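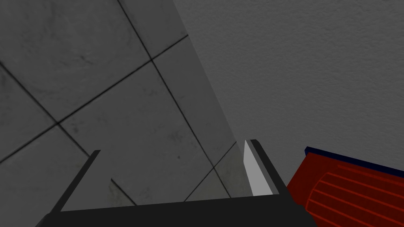
A gripper with two fingers, in a computer-made picture.

How a grain ship is loaded

Bread, breakfast cereal and animal feed all begin as grain. Much of the world's grain travels by sea in ships called bulk carriers. The word "bulk" means that the cargo is not put into bags or boxes. It is poured straight into the ship.

The space inside a ship where cargo goes is called a hold. A bulk carrier has several holds in a row, with a steel wall between each one and the next. Every hold has a large opening at the top, called a hatch, and a heavy cover that keeps out rain and sea water.

From the farm to the port

At the port of Rorkstead, grain arrives by lorry and by train. Each lorry drives onto a weighbridge, which is a very large set of scales set into the road. It is weighed full, then it tips out its grain, then it is weighed again empty. Taking the second number from the first gives the weight of the grain.

A small sample is taken from every load and tested for water. Damp grain can go mouldy and can also heat up by itself, so it has to be dried before it is stored.

The grain is kept in silos. A silo is a tall round tower, usually made of steel or concrete. The silos at Rorkstead are 40 metres high. Grain goes in at the top, carried up by a bucket elevator: a long belt with many small buckets fixed to it, turning in a loop. It comes out through a gate at the bottom.

Along the belt

From the silo the grain drops onto a conveyor belt. The belt is made of rubber and runs on rollers. The rollers at the sides are tilted, so the belt bends into the shape of a shallow gutter and the grain stays in the middle. The belt that leads to the quay at Rorkstead is 534 metres long and has a roof over it.

The ship loader

At the end of the belt stands the ship loader. The one at Rorkstead is a Fletico. It moves along the quay on rails and has a long arm, called a boom, that reaches out over the ship. A pipe called a spout hangs from the end of the boom. The spout can be made longer or shorter, and its lower end is kept close to the top of the heap.

This is done to control dust. Falling grain gives off a fine dust, and when enough of it is mixed with air, a single spark can make it explode. Fans draw dusty air out of the spout and through filters. Smoking and open flames are banned on the quay.

Keeping the ship level

A ship must not be filled one hold at a time from front to back. The weight would be in the wrong place and the hull could bend or even crack. The officers make a loading plan, which says how much goes into each hold and in what order. The Zulu, a ship with 5 holds, is loaded in 2 rounds. Each hold gets part of its grain in the first round and the rest in the second.

While grain goes in, water is pumped out of the ship's ballast tanks. Ballast water keeps an empty ship steady at sea.

Last of all, the grain is trimmed. Trimming means making the top of the heap flat. A steep heap could slide to one side in rough seas and make the ship lean over.

When the hatches are shut, the ship can sail. At Flerelden, where the Zulu unloads, the grain is lifted out again and put into silos.

Words to know

Ballast: water carried to keep a ship steady.
Boom: the long arm of a ship loader.
Hatch: the opening at the top of a hold.
Hull: the main body of a ship.
Quay: the place where a ship ties up, said like "key".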